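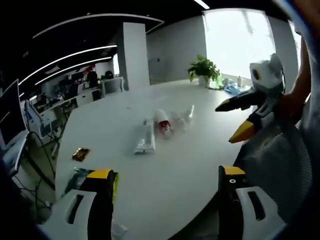 Plelia hand-held grippers: progress report to the Abella small projects fund
Kirkgate shared workshop, 4/26/23

Hello again! You asked for a page on how the money is being spent and whether the thing works yet, so I'll start with the good part. We have grippers you can pick up in your hand and use on a table full of ordinary stuff, and they mostly do what your hand tells them to. Back in March I was still gluing brackets at my kitchen table and swearing at them (sorry), so this feels like a big jump to me.

For anyone at Abella who is new to the file: Plelia is a two-finger gripper that a person holds and works by hand. You carry out a job with it, the movement gets recorded, and later on a small robot arm gets to try the same job with the same fingers. The arm is next season's problem. This grant pays for the hand-held part, and that's all I'm reporting on today.

What got done

The fingers are on their third version. The first ones were too bendy and the second ones were so stiff that you couldn't feel anything through them. Version three has a slot in the body, and the slot lets it give a little when you close on something. I wish I'd tried that sooner. I had read about it and decided it was too fussy to print, and then it printed fine on the first go!

The tips are yellow now, too. That came out of a long evening of trying to pick out black tips against dark things in the recordings. Yellow is easy to find, and I had most of a spool left over, so the color change cost the fund nothing.

Our practice objects are whatever is around: bottles, packets, wrappers. I thought the bottles would be the hard part, with all that rolling. Wrong! The thin flat packets are much worse. The tips slide across the top and you end up pushing the packet all over the table before you get an edge. We've logged 40 practice runs so far, and the flat packets account for almost all of the ones I'd call a mess.

The headset side is coming along as well, slower than I'd like.

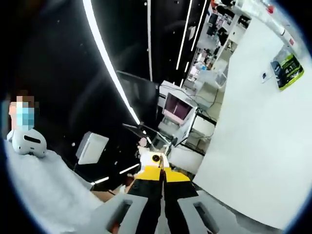
It takes longer to set up than the grippers do, and I've learned to start on it before I take my coat off. When it loses track of where the gripper is, the recording jumps, and then the whole run goes in the trash. Bright windows seem to make it worse, though I haven't tested that properly and I don't want to promise you a cause. I've put it on the list.

Cables are my other complaint. They snag on chair backs, they pull on the mount when you reach across the table, and one of them has already worked a connector loose. I've ordered longer, thinner ones from Skurnico and they should fit without any changes to the housing.

Money

We're inside the budget. The printing came in under what I asked for and the small electronics went over, and the two pretty much cancel out. The one thing I'd like your okay on is moving what's left of the travel line into spare parts. I haven't traveled anywhere, and I keep breaking finger mounts. Receipts are in the shared folder, including the faded one from the hardware store that I've typed out next to the scan.

Still to do

Fit the new cables and clip them down along the forearm side.
Try a rougher pad on the tips for the flat packets.
Write the build guide, 8 pages or so, with the parts list up front.
Hold 2 open evenings at Kirkgate where people can come and have a go.

I'm looking forward to the open evenings most. I know my own gripper too well by now and I hold it in a way that hides its faults. People who have never touched it grab it however they like, and I want to watch that happen before the guide gets written. 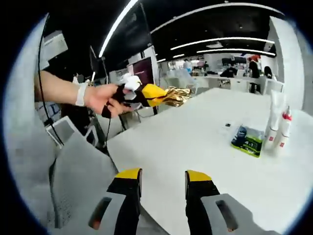 One of the other Kirkgate members read a draft of this and wrote back that the guide ought to come first, even a rough one, so that people at the open evenings can take it home and start printing. The same note asked if the mounts could be made to fit a smaller hand, and said the grip gets tiring well before the end of a session.

Both fair! I'll have a rough guide printed for the first evening and leave wide margins for scribbles. The smaller mount is a simple change to the drawing, and I can do it while I wait for the cables. If you're happy with moving the travel money, just reply to this and I'll order the parts.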